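How to Add a Floor-Washing Robot to a Manual Restroom Round

Posted 2/19/23 by Piret Strazds, Facilities Methods, Lenthorpe

The procedure below covers the change we made in the Mägi building when the Gakix floor unit went into service. It assumes that the machine is already mapped and charging. The subject is what happens to the cleaning round afterward: which tasks leave the cleaner's list, which stay, and how to rewrite the shift so that the time released goes somewhere useful.

Before you start

You need the current task sheet, the floor plan with door widths marked, and access to the scheduling page in Murkesach. You also need one full shift with the cleaner who works the area. Do not build the new sheet from the old one alone. Ours listed "restroom, complete" as a single line with a single duration, and nothing can be reassigned from a line like that.

Step 1. Split each room into floor and non-floor work

Write every task as a verb and a surface: mop floor, wipe basin, polish spout, clean mirror, wipe wall at splash height, refill soap. Mark each one F (floor, open area), E (floor, edge or corner) or H (hand work). The robot takes F only. It needs a clear passage of 80 cm and leaves a strip along walls, behind doors and around pedestals, so E stays with the cleaner.

Step 2. Time the hand work separately

Time the H tasks over at least two shifts and use the longer result. Fixtures take longer than the old sheet suggested. A wall-mounted spout has to be wiped around its full circumference and back to the flange, where residue collects, and the cleaner usually needs the other hand for support when reaching in. 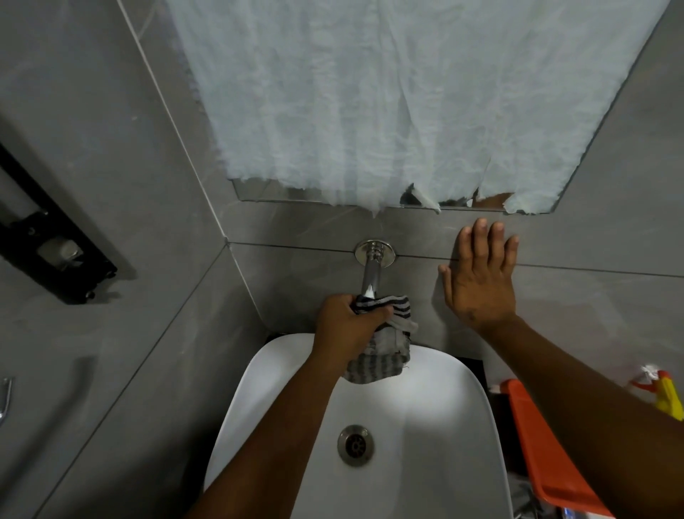
Tile needs the same attention. Wipe with the veining and across the grout line, then go over the area once more with a dry cloth. Pale streaks are hard to spot on gray tile under ceiling light, so check from the side. Record wall wiping as its own task, separate from the basin, or it will be the first thing dropped on a busy shift.

If a room is undergoing repairs or still has protective sheeting up, leave it out of the timing and put it back on the list when it is released.

Step 3. Set the order of work

Hand work comes first, floor second. Drips from walls and basins land on the floor, and a robot that has already passed will not return until the next cycle. In Murkesach, set each room to "hold" by default. The cleaner changes it to "release" on leaving. Do not use fixed start times. We tried them during the first month and the unit twice entered a room while the cleaner was still at the basin. Joaquim Mendes, who runs the evening shift, asked for the release step after the second time, and it has been in use ever since.

The door must be propped fully open before release. A door resting partway reads as a wall and the room is logged as skipped.

Step 4. Assign the machine's own upkeep

The unit produces work as well as removing it. Add these lines to the sheet with real durations:

Empty and rinse the recovery tank: end of every shift.
Clear hair from the brush roller: end of every shift.
Wipe sensor windows with a dry cloth: start of every shift.
Check the squeegee blade for nicks: weekly.
Acknowledge skipped rooms and mop by hand: as they occur.

Tank capacity is set at 100 percent in the software, but the unit stops washing when the recovery side is full, whatever the clean side shows. Fault code 2344 means exactly this. Empty the tank, reseat the lid and press resume. Restarting from the menu clears the room list.

Step 5. Reassign the released time

Decide this in writing before the machine goes live. In our case the time from open-area mopping went to the E and H tasks, which had been squeezed for years, and to machine upkeep. No shift was shortened. If hours are going to be cut at your site, tell the crew before the trial begins, because the timings you collect in Step 2 depend on their cooperation.

Expect the physical load to change. There is less pushing and wringing, and more reaching and gripping at basin height. Two cleaners reported sore wrists after the switch. We now alternate fixtures with edge work within the same round and issue smaller cloths, which need less force to wring out.

Step 6. Review

Compare skipped rooms against the release log each week. A room skipped repeatedly usually has a door or bin problem, and the cleaner will generally know which. Retime the H tasks after any change in fixtures or products. Our next full retiming is set for July.

Known issues

The unit does not detect a wet floor sign that has fallen flat. Pick signs up before release.

Release buttons on the older handsets respond slowly. Press once and wait for the tone. A second press returns the room to hold.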